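Open day at the Pärn furniture works

Every April the furniture works at Pärn opens its doors for one Saturday, and this time I went with the early bus from Drultemcombe. The ticket costs 2 euros and includes tea. I had expected a small group, but the man at the gate told us that 412 people had signed up.

We began in the wood store. The boards lie there under a long roof, with thin sticks between them so that the air can pass. Our guide let us smell fresh pine and old oak, and I must say that I liked the oak less than I had hoped. After this we crossed the yard to the planning rooms, where new chairs and tables are drawn before anybody cuts wood. 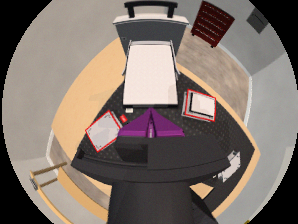

Dark tabletop with a light wooden rim, in the computer model.

The works makes one chair which everybody in the region knows, the Skasasano. It has 100 years behind it and the shape of the back has changed only once. We were allowed to sit on an old one and a new one. The new one is wider, and my knees were thankful. Next door, visitors were talking about hand tools and which of them a beginner should buy first.

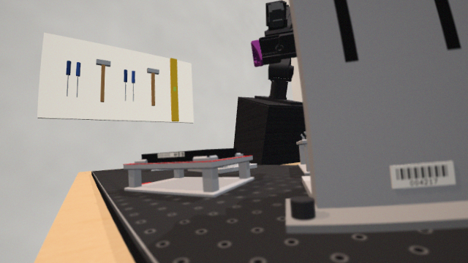 The finishing hall

It was the warmest part of the tour, and it smelled strongly of oil and wax. A worker rubbed a table leaf with a cloth, always along the grain, and answered our questions without stopping. She told us that most scratches come from moving house and very few from children. I wrote this down for my sister.
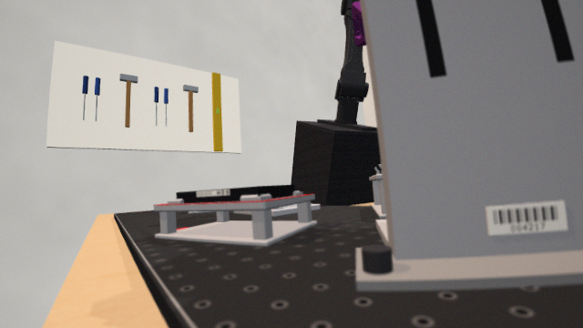 Piter
Visitor and hobby woodworker

In the canteen we got soup with barley and a good dark bread. The shop beside it sells seconds, which are pieces with small faults. I looked for a long time at a bench for 605 euros, but it would not have fitted in the bus. I bought a small stool instead.
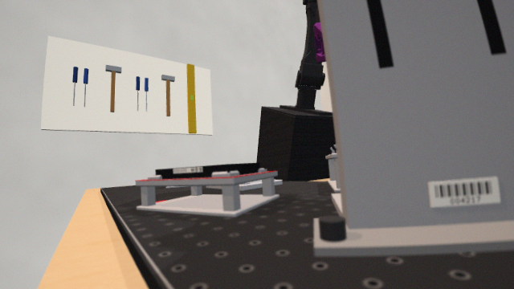

Hammers, screwdrivers and a yellow level on the wall board.

The last bus back leaves at ten past five from the lower gate, so please do not wait at the upper one as I did.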